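Search this site... Go

Call for Bloggers: Come Join the Kütt Sunday-Style Link-Up (Any Day Will Do!)

Filed under: Blogging Friends, Get Involved, Rambles

Hello, lovely people! Pull up a chair, because I have an invitation for you and I am going to take the long way around to it, as usual.

Some of you have been reading over here at Urkeck since it was mostly recipes and complaints about my dishwasher. If so, you probably remember that every so often I do a post called a Kütt. That's my grandmother's word, or at least it's how I think she spelled it, and she used it for the drawer where all the string and buttons and single birthday candles ended up. A Kütt post is the same thing, only with thoughts. You put in one small thing that happened, one thing you're wondering about, and one thing you tried, and then you close the drawer and go make supper.

Well! I've been doing them by myself for a good long while, and I'd like some company. Starting in May I'm opening it up as a monthly link-up, and I'm looking for people to write along with me.

Who I'm looking for

Anybody with a blog, really. It can be a big one or a tiny one that only your sister reads (hi, Rurkance readers, I know there are three of you and I love you all). You can write about gardens, babies, quilting, your commute, the gym, your cat's thyroid. I'd especially like to hear from folks who used to blog and drifted off, since I did that myself for most of a year and it was so much easier to come back with somebody expecting me.

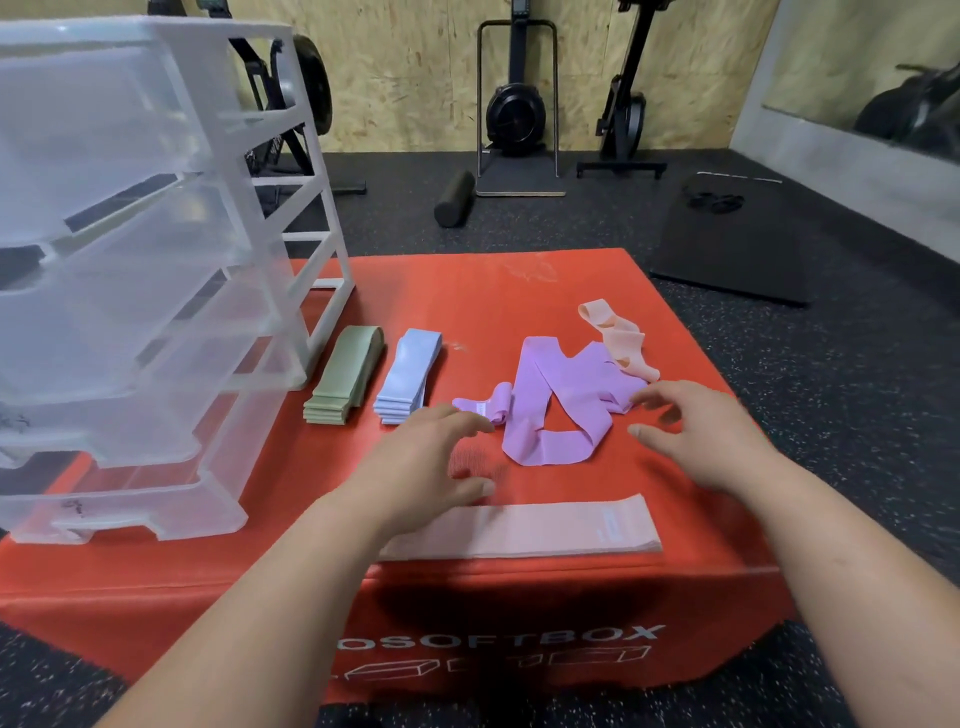
Fabric bands out on the big red-orange box at the gym.

What you'd be doing

Once a month you write a post of your own, on your own blog, and leave the link on mine. Somewhere between 700 and 900 words is nice, but I'm not going to count, and if you hand me one good paragraph and a photo of your lunch I will read it with pleasure. Then you go and visit at least 3 of the other people on the list and leave them a real comment. I mean one that shows you read it! We've all had the "great post, check out mine" kind, and it does make a person want to shut the laptop and go lie down.

There's no prize and there's no pay, I'm sorry to say. You will get readers, though, and some very good mail.

I also need a co-host

This is the part I'm a little nervous to ask. Last time I tried something like this, with a swap I called Diria, around 70 people signed up and I had every one of their names on the back of a phone bill. I lost the phone bill. If you signed up for Diria and never heard from me, please accept my apology, and please do come back for this one, I've bought a notebook.

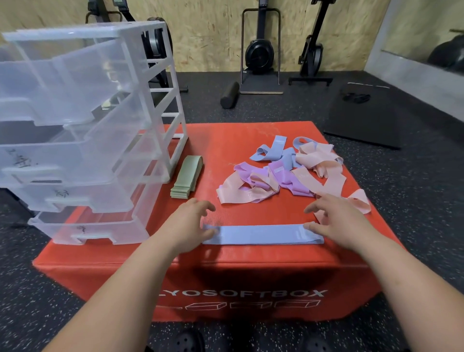 So I'd love one patient person to share the hosting. You'd put up the opening post every other month, check that the links go where they should, and send a friendly hello to anyone new. It takes me an evening, with the TV on. You don't need to know anything fancy about computers (I certainly don't), but you should be comfortable fixing a link and kind to people who paste it in wrong twice.

Corina Zaugg has already offered to make us a button for our sidebars, and I've seen the first try and it's darling. If you'd like to argue with her about the shade of green, you'll have to get in line behind me.

How to join

Leave a comment on this post or write to me through the contact page. Tell me your blog's name, what you tend to ramble about, and whether you're interested in co-hosting or only want to write. For co-hosting, please add a line or two about yourself and a link to a post you're fond of. It doesn't have to be your best one. I'd like to hear from co-hosts by the end of April if possible, but writers can hop in any month they please, and skip a month too, without sending me a note from their mother.

I read my mail at about nine in the evening, once the kitchen is quiet, so give me a day or two to answer. And if you're shy and you've read this far, I'm talking to you in particular. Come on in!

Last updated: April

Tags: link-up, random thoughts, co-host wanted, blog friends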